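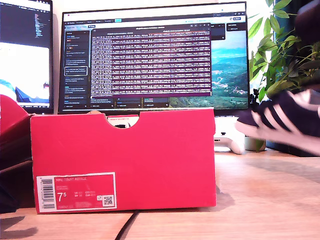

Budget for a second arm: buy now or wait?

atieno_m
Hi all, hope May is treating everyone kindly! We have one arm doing shoe and fabric handling, and I've been given enough for either a second arm or a really good set of grippers plus spares, but sadly not both. Tristent quoted me 12 weeks on the arm. Lundholm can do grippers in 8. What would you buy first?

teodor.s
Grippers, every time. We bought a second arm early on and it sat there waiting for fingers, poor thing. Put a bit aside for spare pads too, you'll go through them faster than you'd like.

Mbali C
I'm going to disagree with Teodor (sorry, friend!). With a single arm, any breakdown stops everything, and I've been grumbling about that since 2013. Get the arm, run it on the old fingers, and ask Tetport whether they'd lease you a gripper.

atieno_m
Thank you both, this is so helpful! Soft items are my main worry, so one more from our setup:

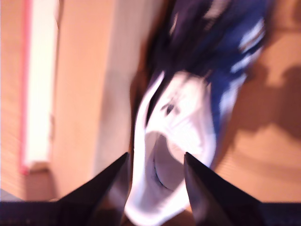

Pointed fingers with the blue and white fabric piece

iwona_t
Oh, I'd want to try wider fingers on something that floppy before signing for anything. Ask Lundholm for a loaner set, and get the return shipping in writing.

teodor.s
Seconding the loaner!

Mbali C
Fine, loaner first. But keep the arm quote open, mine ran out while I dithered.

We use cookies to remember your login. Accept / Manage
Contact the moderators | © Czarnecka Forums | Back to top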